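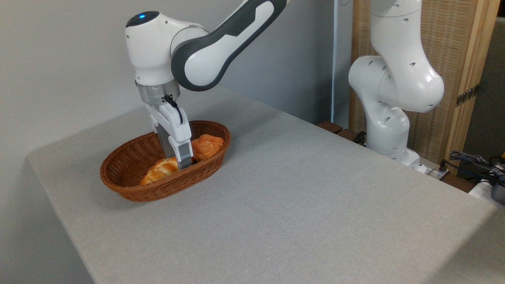
Sourdough loaf gets a gummy stripe along the bottom, top half is perfect

Posted in Bread & Baking

I've been baking sourdough since November and I am completely hooked, so please excuse the length of this! My starter (her name is Lilia, after the street I used to live on) doubles like a champ, the crust crackles, the crumb is open and lovely in the top two thirds of the loaf, and then there's this dense, slightly shiny stripe running along the bottom. Maybe a finger wide. It toasts up okay but untoasted it's like chewing an eraser.

What I do now: 500 g bread flour, 350 g water, 100 g starter, 10 g salt. Mix at breakfast, four sets of folds, bulk on the counter until mid afternoon, shape, then the fridge overnight. Bake in a Dutch oven at 450, lid on for 30 minutes, lid off for 15. I cut it while it's still a bit warm because I have no self-control and neither does my husband.

I've already tried a new bag of flour and a different rack. The different rack gave me a darker bottom and the same stripe. My kitchen is on the cool side, if that matters, and I'm at altitude, nearly 3,000 feet. Is that enough to mess with things? I'd love to fix this before my sister visits. I have talked up this bread a LOT.

wallin_kitchen

3 replies

Demetrius Tillman

Oh, I love this problem, I had it for my whole first winter! Good news, your recipe is fine and your starter sounds healthy. I'd put my money on two things, the bulk rise being too short and the loaf being cut too soon.

Start with the bulk. "Until mid afternoon" is a time, and dough doesn't own a watch. In a cool kitchen a dough with that much starter can easily want another couple of hours. When it goes into the fridge before it's ready, you get a loaf with some nice big holes up top and tight, heavy crumb underneath. A lot of people look at the big holes and think they nailed it (I sure did). Get yourself a straight-sided container, put a rubber band at the level of the dough right after mixing, and let it go until it has risen by at least half. The top should be a little domed, there should be bubbles along the sides, and when you jiggle it the whole thing should wobble. If you want it to move faster, put it in the oven with just the light on. Check it often the first time you do that, some oven lights run surprisingly warm and you can blow right past the point you wanted.

Write down the temperature of the dough after mixing, too. Mine was 66 degrees in January and I couldn't figure out why the schedule from my book never worked. I started using warmer water to get the dough up to 76 or so, and the very next loaf was a different animal.

Then the baking and the cooling. Stick a probe thermometer in the middle. I like to see 206 to 208 at my elevation, which is lower than yours. Water boils at a lower temperature the higher you go, so don't chase 210 at your place, you'll be there all night. If you don't have a thermometer, give it six more minutes with the lid off and see if you like the color. Mine comes out quite dark and I think it tastes better that way.

And then leave it alone!! On a wire rack, uncovered, two hours minimum. The crumb is still setting in there while it cools. Cutting it warm smears it, and it can look just like a bake that went wrong. If the two of you can't stand it, make a little flatbread out of the discard and eat that while you wait. Flour, salt, olive oil, hot skillet, done in minutes. That has saved many a loaf at my house.

One more idea if the stripe is still hanging around after all that: preheat the pot for longer. I give mine a full 45 minutes. A pot that isn't properly hot gives the bottom a slow start.

Change one thing per bake if you can stand it. I know it's slow. I kept a notebook, and loaf 11 was the first one I was proud enough to take to the neighbors.

girov_girl

Agree with the above about underproofing. I'd also say drop your water a little, try 330 g. Bread flour varies and some brands just can't hold 70%. I dropped mine and the shaping got so much easier.

Also how are you storing it? I put mine in a plastic bag once while it was still warm and the whole thing went rubbery on the bottom by dinner. Cut side down on a board for the first day, then a cloth bag or a bread box. Slice and freeze whatever you won't eat by the second day, it toasts great straight from the freezer.

clotent866

Altitude, 100%. Nothing bakes right up here. Use a bread machine.

wallin_kitchen

Update for anyone who finds this later! I did the rubber band thing and the dough needed until almost 6 in the evening. I had been cutting the rise short by hours this whole time, I can't believe it. Kept the water the same for now so I'd only be changing one thing (okay, two, I waited the full two hours to slice it. My husband went for a walk).

The stripe is nearly gone. There's still a thin bit at one end, so next up is the longer preheat, and after that I'll try 330 g. Clotent, no hard feelings, but I'm not giving up on Lilia just yet. Demetrius, what do you put in your discard flatbread besides the oil? I tried it with za'atar and we ate the lot standing at the stove.

Demetrius Tillman

Yes!! So happy for you. Za'atar sounds fantastic. I usually do a spoonful of yogurt in the dough and chopped scallions, and a bit of flaky salt on top the second it comes out of the pan.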